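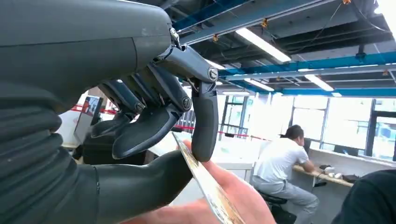
Brisine opens sample room for strips and edge materials in May

Brisine, a supplier of decorative surface materials for furniture and interiors, will open a new sample room to its trade customers in May. The room holds 232 samples in the form of slim, flat strips, which visitors can take from the racks, hold against their own materials and pass from hand to hand.

The new collection is named Grano. It is made of pale and warm tones, with beige, sand and soft gold as the main group, and many of the surfaces have a light mottled pattern. According to the company, customers asked for such tones many times in the last year, mainly for kitchen fronts and hotel furniture.

"A color on a screen is a good beginning, but our customers want to turn the piece in the light before they decide," said Temitope Olaniyan, head of collections at Brisine. "The long edge of the strip is important also. It shows how the material will look on a door or on a shelf."

The room was planned together with the interior office Backlund. The samples stand in low racks, ordered by tone and not by price, and each rack has a small table beside it for comparing. Daylight comes from 2 sides of the room - for the late afternoon there are lamps with neutral light.

Visitors can borrow up to 40 strips at one time and keep them for the length of their project. The full collection, with all older series included, has 900 surfaces, and those which are not in the room can be ordered at the desk.

"We kept the strips narrow so that a whole selection fits in one bag," said Bello Sani, who is responsible for the sample service. "Our old boards were heavy and came back with broken corners."

The sample room is on the ground floor of the Wukora building and is open from 9 a.m. to 4 p.m. Visits are free for trade customers, but an appointment is necessary.

Press contact: Brisine, Sample Service, Bello Sani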